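Budgeting for our second pair of grippers

May 10, 2023

So the spreadsheet finally balances! I've been going back and forth on it since November, and last night I moved the last line into the "yes" column and went to bed very happy.

Quick recap for anyone new. We teach robots to handle clothes, and the teaching happens with hand-held grippers in regular homes. We started with one pair, which I love, but with one pair you lose a whole afternoon every time a screw works itself out (ask me how I know). Bartosz kept saying we should buy spares first and grippers second. I wanted the grippers. We're doing both, just smaller than either of us pictured.

The new pair comes from Stevley and the total is $1211 with shipping to Dralville. That covers the two grippers and one bag of hardware. I did get a quote from Troveo too, and theirs was lovely, with a nicer case, but the wait was 60 days and I'm not that patient. Fingertips are a separate line this time. Last year I lumped them in with "misc" and then couldn't figure out where misc had gone!

Analyn Evangelista read the draft and asked where the storage drives were. Nowhere, that's where they were. They're in now, and they pushed the new workbench to next year. I can live with that. Most of our work is on beds and couches anyway, with towels and shirts and whatever needs folding, and a workbench doesn't help much there. 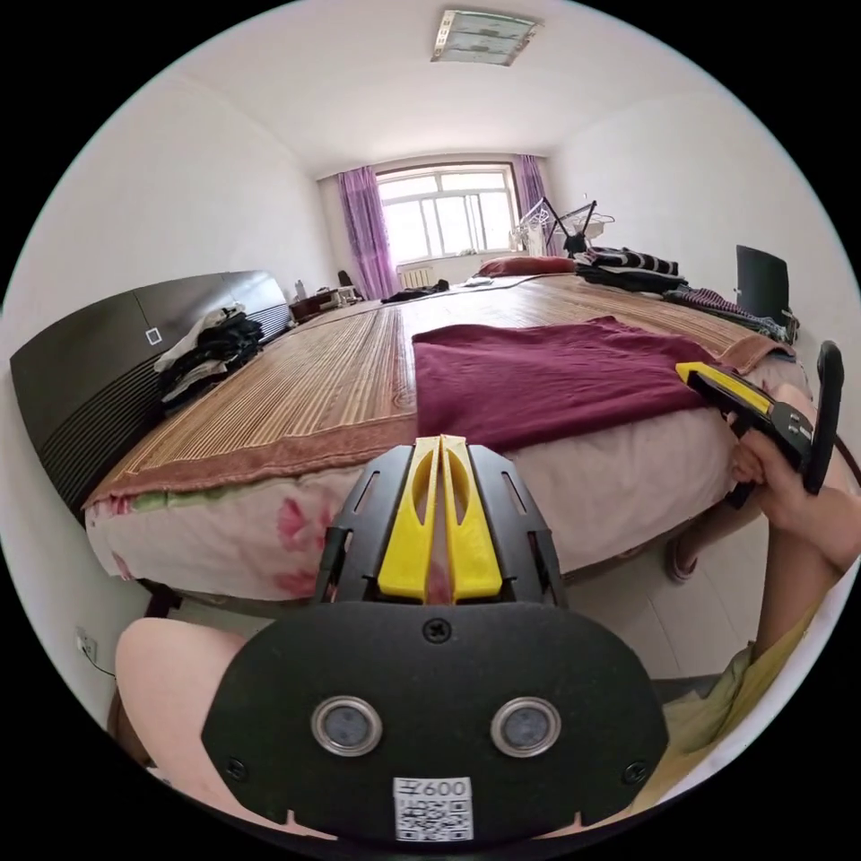

The one thing I'm still chewing on is batteries. Ansari sells a bigger pack that would get us through a long session, but it adds weight, and your wrist notices. I think I'll order one, pass it around for a week and then decide on the rest. If you've used them, please tell me in the comments, good or bad. I'd like to place that order before the Stevley box shows up.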